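Pukex Two-Arm Kit, Secondhand Build Parts and Notes

Price: 986, arms and joint modules only
Ships from: Varnedberg workshop
In stock: yes, small batch

The maker's own sheet calls the Pukex kit "home ready." I sell it and I wouldn't go that far. What you get is two white arms with gray joint modules, a parallel gripper for each, and the cables. You do not get a base, a battery or any software worth keeping. Plan on building the first and finding the other two.

Payload is listed as 500 grams per arm. I have my doubts about that figure with the arm stretched all the way out, and I'd stay well under it. Wrappers, chip bags and small plastic bottles are the kind of load I would plan around. Anybody who tells you it will do your dishes is selling something, and I say that as the person selling it.

Assembly takes more than 15 hours if you read the manual, which was translated badly and skips the wrist wiring. Leave slack in the cable there. The loops look sloppy and you will want to tie them down tight. Don't.

Ernix controller boards fit the mount. Begović boards fit too, with 8 screws you have to buy yourself, and the plug is on the wrong side.

Picking up litter is the job most buyers ask me about, so set it up at home before you believe any sales clip, mine included. Use your own carpet and a wastebasket you already own. 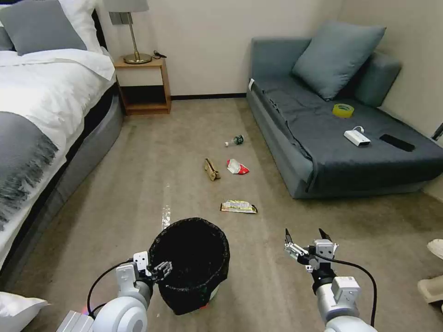 Flattened wrappers are the ones I'd worry about. The fingers are short, and a thing lying flat on low carpet gives them very little to close on. A crumpled bag is a fairer test. Try both before you decide the grippers are good enough, and try them with the lights on and off.

Returns accepted on unopened joint modules. Opened grippers are yours.

Listing last checked Tuesday, December 24, 2019. Replacement fingers are sold separately.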